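Julletti heat pump dryer, one month in

Posted Mar 4, 2022 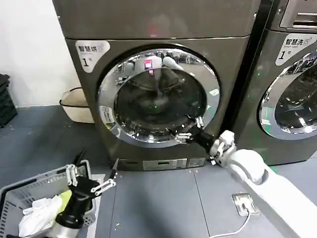
Dark grey, chrome ring round the door, controls along the bottom.

Quick one as I've got a load to fold. Bought in February from Santoro, delivery lads were fine, took the old one away for 30 quid. Old one was a vented thing that steamed up the back room and ate socks.

Drying first. Towels come out soft, jeans take forever. A mixed cotton load is a bit over two hours which is slow if you're used to a vented one. Bedding balls up, you have to stop it and shake the duvet cover out. Same with every dryer I've had tbh.

Noise: low hum, can sit next door with the telly on. Beeps at the end are too loud and I cant find how to turn them off. Manual is no help, 8 pages and half of it is warnings.

Quick cycle is 40 minutes, fine for a few shirts. Don't bother for anything thicker.

Lint filter easy. Water tank a pain, heavy when full and I slopped it down my leg twice. Get the drain hose if you've got a sink nearby.

Looked at the Vustimum too, nearly 400 more and same size drum. Couldn't see what the extra was for.

Gripes: controls down low so you're bending, door shows every fingermark, no light that I can find.

Would I buy it agian? Yes, probably. Leccy bill not in yet, will update when it is.

4 out of 5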